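Chapter 6
Two Arms on One Bench

Reading time: 14 minutes

By the end of Chapter 5 you had a single arm bolted down, wired and able to move to a point you gave it. This chapter adds the second arm. Most of the work is measuring, clamping and writing things down, and very little of it is programming. If your first arm still drifts when you leave it holding a pose, go back to Section 5.4 and sort that out before you start.

The build we follow was done by Lena Jasińska and Mekdes Worku in the shared workshop on Prulska, over a few weeks of evenings that ended in June. They had one bench, two second-hand arms and a controller board from Kellik for each. Their notes are used throughout the chapter, mistakes included. Where your own parts differ, follow the order of the steps and put in your own measurements.

6.1 Choosing a task before choosing a layout

It is tempting to mount both arms first and then decide what they should do. Lena and Mekdes did this, and had to drill the bench twice. A pair of arms set up for passing parts to each other needs to stand close together. A pair set up for holding and pouring needs more room between the bases, so that the elbows can swing out without meeting.

They settled on handling drinks containers: one arm takes hold of a bottle, the other takes a cup. It is a good task to learn on. The parts cost nothing, you can tell straight away when a grip has slipped, and a spill on a wipe-clean top does no great harm. It also asks for things a stacking task does not. A bottle has to be held firmly enough to tilt, a cup has to be held gently enough to keep its shape, and the two arms have to agree about where the table is.

Write your task down in one sentence before you go on. If it needs the word 'and' more than once, it is probably two tasks, and you should build for the first.

6.2 The bench

Use a bench that does not rock. Stand at one corner and lean on it with your full weight. If it moves, fix the legs now, as no amount of tuning will make up for it later.

The Prulska bench was given a plain white top and a cloth hung along the back. Plain surroundings make it easier to judge by eye where a gripper is in relation to an object. They also make dropped screws easier to find.

Mark a centre line across the bench from front to back. Measure out 40 cm to each side and mark the two base positions. Check the distance from the front edge at both marks with the same ruler. Mekdes found that one of hers was at 39 cm instead of 40, the tape having been hooked over a lip at the edge of the bench, and every pick from that side was off by the same amount until the base was moved.

6.3 Cables

Run the arm cables before you run anything else. Each gripper cable needs a loop with enough slack for the wrist to turn fully both ways. Turn the wrist by hand with the power off and watch the loop as it goes round. It should never pull tight at the connector, and it should never hang low enough to catch on something standing on the bench.

The first set of cables on this build came from Yimer and were too short. They were replaced with longer ones, tied back at the elbow and left free from there to the wrist. Do not tie the cable at the wrist itself.

6.4 First grips

Start with one arm and an empty bottle with straight sides. Bring the open gripper in from the side, low down, where the bottle is steadiest. Close it slowly. If the bottle walks across the table before both sides touch, the gripper is off centre - open it, move the arm over and try again.

Once the bottle can be held, lift it a little and leave it for about 2 minutes. Mark the height on a card stood behind it and see whether it sinks. Repeat this with water in the bottle. Only then bring in the second arm and the cup, and use coloured water so that the level in the cup is easy to read.

Keep a hand near the stop switch for the whole of this section. Lena kept hers on a short lead clipped to her sleeve, a habit she had picked up at the Zullville workshop, and it is worth copying.

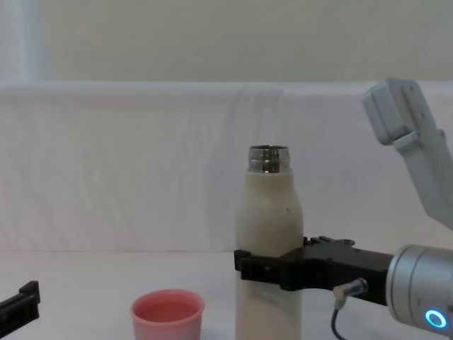
Do both arms need to be the same model?
They can be different, as long as each one has been measured from the same centre line and each can reach the middle of the bench with its elbow still slightly bent. Matching arms save time on spare parts and settings, but a mixed pair will do every exercise in this chapter.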